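Teaching a gripper to know when it's holding nothing
Project report, Robot Software Lab
Team: Sofia Macedo, Luuk Michiels, Nathalie Leemans

What we set out to do

So the original plan was much bigger than what we ended up with. We wanted to write a full pick-and-place policy from hand-held demonstrations, where a person carries the gripper tool around, picks stuff up, and the software learns from the wrist camera. Then Jeanine Van Wijk (our supervisor, very patient) asked how our code would know whether it had grabbed anything, and we sat there for a bit. We had no answer. That question pretty much ate the semester, and I'm glad it did!

What we built is a small perception module called Clullach. It takes the camera stream from the gripper and labels every moment as open and empty, closing, holding, or closed on nothing. Those labels go into Metska, the planner the group before us wrote, which decides whether to move on or try again. I did most of the vision part, Luuk did the planner side, and Nathalie wrote the labeling tool and found most of my bugs.

Finding the fingers

The first job is to know where the finger pads are. I figured this would be the easy part, because the camera is fixed to the tool and the pads only ever travel along one path in the view. Dark pads, pale wood, threshold it and go home. That worked for one afternoon.

The trouble is that dark isn't the same as finger. The pads throw soft shadows into the gap, and when the lamp is low those shadows get dark enough to count. My first version kept telling us the gripper was narrower than it was, so Metska thought we were holding something skinny. Luuk called it the ghost pencil. We had a ghost pencil for 9 days.

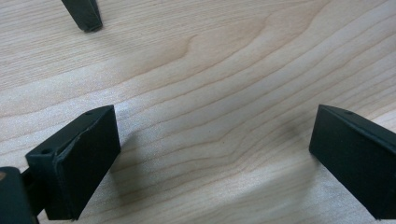 What finally got rid of it was giving up on brightness by itself and fitting the top edges of the pads as straight lines. A shadow fades out softly and a pad edge doesn't, so I look for a sharp step in brightness along a line that has to sit at one of the angles the finger can really have. The small round holes on top of the pads turned out to be handy too. I use them as a second check: if the line fit says the pad is in one place and the hole detector says it's somewhere else, the moment gets marked "unsure" and the planner waits for the next one. I only ask for one hole per pad, because on the right side you don't always get more than that before you run out of image.

The other thing that bit us was the tabletop. Wood grain is full of lines! Long ones, nearly straight, and some of them run at just the angle my edge finder liked best. Adding a minimum contrast took care of nearly all of it. The glare was harder. There's a washed-out patch where the light bounces off the table, and it wanders as you move the tool, so any fixed cutoff is wrong sooner or later. I switched to comparing each pixel to its own neighborhood and the detector calmed down a lot.

Deciding if the gap is empty

Once you know where the pads are, you can cut out the strip between them and ask what's in there. We tried two ways.

Way one was a small classifier, trained on strips that Nathalie and Sem Van den Broek labeled (Sem isn't on our team, he just likes labeling things and we fed him waffles). It was good on our table and bad on every other table. It had learned our wood, basically. We moved to the desk by the window and it announced that it was holding something, with great confidence, the entire time.

Way two is dumber and it's what we kept. We track small patches of texture inside the gap while the tool moves. If they drift past the fingers, that's background. If they stay put relative to the pads, something is being carried. You need a little motion for that, so Metska now does a tiny wiggle after every close. Luuk hated the wiggle for a week and then defended it in the presentation like it had been his idea.

How we tested it

We recorded 31 runs, all done by hand, on 3 different surfaces. Every run had at least one proper grasp and one miss on purpose. Nathalie's tool plays a run back next to the labels so you can scrub to any disagreement, and that's where I spent basically every Thursday night.

The motion check got the final hold-or-miss answer wrong in 2 of the runs. Both were slow, careful lifts where the wiggle was too small to move the background. Making the wiggle bigger fixes them on replay in our simulator, but we haven't re-recorded those runs, so I'm leaving them in as failures. The "unsure" label comes up more than I'd like when the pads are nearly closed, since the gap strip gets too thin to track anything inside.

What I'd do differently

I would write the replay tool first. We spent weeks squinting at printed numbers before Nathalie got fed up and built it, and half of my bugs were obvious the minute we could see them drawn on the video. I'd also log the exposure setting from day one. We didn't, so a bunch of early recordings can't be compared to the later ones and had to be left out.

Still on the list: see-through objects (we tried a plastic cup lid once and it went badly), and a finger model that can be swapped when the pads change. Right now the pad width is typed straight into the code in two places, and Luuk has asked me to mention that one of them is mine.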